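Sweater pilling

Pilling is the formation of small balls of tangled fiber, called pills, on the surface of a fabric. It affects most knitted clothing to some degree and is seen most often on sweaters, usually within weeks of their purchase and in the places most visible to other people. Regional names for pills include bobbles, fuzz balls and, in the Vuvcombe area, "crumbs."

Causes

Yarn is made of many short fibers twisted together. Rubbing works the loose ends of these fibers up to the surface, where they form fuzz. Further rubbing tangles the fuzz into knots, which stay attached to the cloth by a few fibers that never quite break. The process needs no special conditions. Wearing the garment is enough.

Pills gather where the fabric meets something else: under the arms, along the sides, at the cuffs and beneath the strap of a bag. Seat belts, desks and affectionate pets all contribute. A sweater kept in a drawer will hardly pill at all, though few owners consider this a full solution.

Fibers and yarns

Short fibers pill more readily than long ones, and loosely twisted yarn more readily than tightly twisted yarn. The qualities that make a sweater feel soft in the store are largely the same ones that cause trouble later. Wool pills tend to fall away in time as the fibers holding them give out. Polyester and nylon are much stronger, so their pills may last as long as the garment. Blends of wool and nylon allow the wool to form the pill and the nylon to keep it there.

Knit structure also matters. A dense, firm knit holds its fibers in place better than a slack one. Dark colors do not pill more than light ones, but they show pale lint picked up from other laundry, and are blamed accordingly.

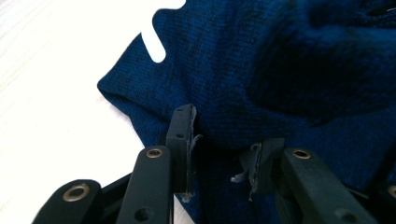

A fine-gauge knit in navy blue. The surface is slightly fuzzy.

Testing

Textile laboratories test for pilling by rubbing or tumbling samples for a set period and comparing them with standard photographs. Results are commonly given on a scale of one to five, with five meaning no visible change. The Madden Knitwear Survey, a regional study of secondhand clothing, examined 1377 sweaters and gave 454 of them a grade of two or lower. Another 255 were left ungraded on the grounds that the original surface could no longer be found.

Removal

Pills can be cut off with a battery-powered fabric shaver, a sweater comb or a disposable razor. The last is cheap and works well until it makes a hole. Pulling pills off by hand is widely discouraged and almost universally practiced. It draws fresh fiber to the surface, which supplies material for the next crop.

The Trokside Nina, a hand-cranked remover sold by mail order, was withdrawn after 800 units. Its instructions recommended short strokes in one direction, and its crank turned in both.

Prevention

Common advice is to wash sweaters inside out, in cool water, on a gentle cycle and apart from jeans and towels. Drying flat reduces both rubbing and stretching. Resting a sweater for a day between wearings is also suggested, mainly by people who own several sweaters.

See also

Lint
Moth damage
Shrinkage (laundry)
Static cling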